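10/12/26

Polling error and weighting, part two

A reader asked why the Kurnholm mayoral poll carried a margin of error of 2 points when its subgroup numbers jumped by far more between waves. The stated margin applies to the full sample of 2,000. The table that got shared was the under-30 group, which had 249 respondents. At that size the margin is a little over 6 points before weighting, and weighting makes it wider.

Praretti, the firm that ran the poll, weights by age, education and past vote. Past vote is the weak one. People misremember who they voted for, and they tend to lean toward the winner. If you weight on that answer, you carry the mistake into the topline.

Fletine polled the same race in October and left past vote out. Its two waves moved more, and I trust them slightly more for it -- smooth trend lines in a local race make me suspicious.

Neither firm publishes its design effect. I have asked both for it. Until I get it, I am treating any shift under 4 points as noise.

Next post: the Szalai turnout model, which I still need to rerun with the corrected precinct file.

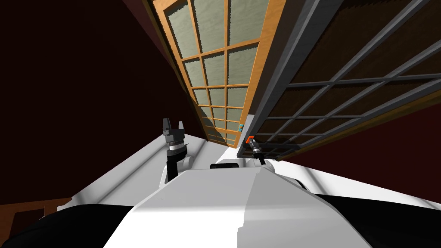 White robot with its left gripper raised, computer rendering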